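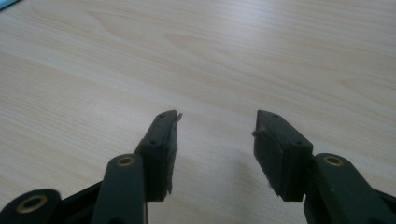

Worktable inspection, Flendlow building, shared workroom. Checked 23 January 2024 against the Durnari furniture list, item 188. This sheet covers the tabletop, frame, fasteners and floor contact. The top is light-colored wood with a smooth matte finish, the grain running in broad curved bands across the visible face — wipe along those bands, not across them, when cleaning before the surface check.

1. Surface finish
Result: pass
Comment: No sticky residue to the touch. Recoat not due before November.

2. Edges and corners
Result: pass with comment
Comment: Slight roughness on the underside of the rear edge. Sand by hand with fine paper and recheck.

3. Level
Result: pass
Comment: Measured at both ends and at the center.

4. Leg bolts
Result: fail, corrected on site
Comment: One bolt turned by hand. Tightened with the 11 mm wrench — replace the lock washer at next service.

5. Load label
Result: fail
Comment: Label missing from the underside. Order from Ventura, part 299.

6. Floor pads
Result: pass
Comment: All seated. No marks on the floor.

7. Clearance to walkway
Result: pass
Comment: Table must stay inside the marked area. Do not move it toward the door to gain bench space.

Status: usable, light duty only until item 5 is closed. Send the completed sheet to the Florkau office.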